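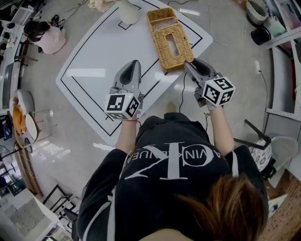 Wicker box, lid and compartments

April, 4:10 pm
Anayeli Salinas

Back to the wicker box. The Caron order says "desk organizer, woven, with lid," which undersells how much of an afternoon a lid can eat. Ours is golden tan, rectangular, with a long oval slot in the lid and open compartments past it. Somebody upstairs at Bornomell decided this was a tissue box that also holds remote controls. Fine by me.

Notes from today:

The box wanders. The white table is glossy and the wicker has nothing to grip with, so every nudge at a corner turns the whole thing. I started with it square to the black lines and gave up on that early. Try the felt feet from the Bravow drawer before anyone suggests glue.

Lifting by the slot is tempting and wrong. The weave gives there. Corners are better, slowly.

Crumpled see-through stuff still in the compartment next to the lid. I keep meaning to decide whether it counts as packing or contents. The sheet has no line for it. Writing "misc." for now, a word that covers 900 other sins in this notebook.

Vase stays at the far side by its corner mark, flowers and all. The pink and cream ones shed a bit if you bump the table. Please don't bump the table.

Glare on the left half again. Asked Trarkton for a matte top in the last supply request, number 3728, and got a very nice email back.

To do: felt feet, measure the slot (the order says 10 cm, I have doubts), find the second box. It was on the shelf with the baskets before lunch.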